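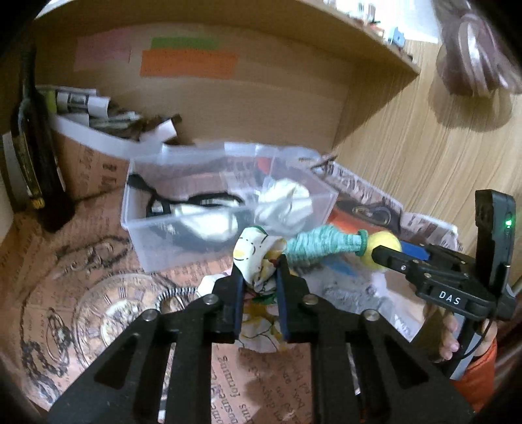 Household textiles receive less attention than they deserve in the guidance issued to tenants and families. Shelves, boxes and labels are discussed at length, while the cloth itself is treated as a single category to be folded and put away. Our experience at Drirnholm suggests that this is a mistake. A printed cotton square and a heavy blanket do not behave alike in storage, and small mixed pieces are harder still. A mint-green knitted item with pale ribbed bands and a rolled cuff will not lie flat beside a piece of patterned fabric, and a thin striped cord left among them will work its way into both. Such pieces should be sorted by thickness before anything is placed in a bin.

The choice of bin also matters. A translucent plastic one with an open top allows white bundles to be seen through the front wall, and the household is spared the weekly business of emptying everything onto the table. We would caution against lids for items in daily use.

Of the 151 households that replied to our March enquiry, 35 kept knitted and woven pieces apart. We regard that figure as low. The Garba leaflet, which still advises one large chest for all linen, ought to be withdrawn and rewritten, and the section on cords and straps should be given a page of its own.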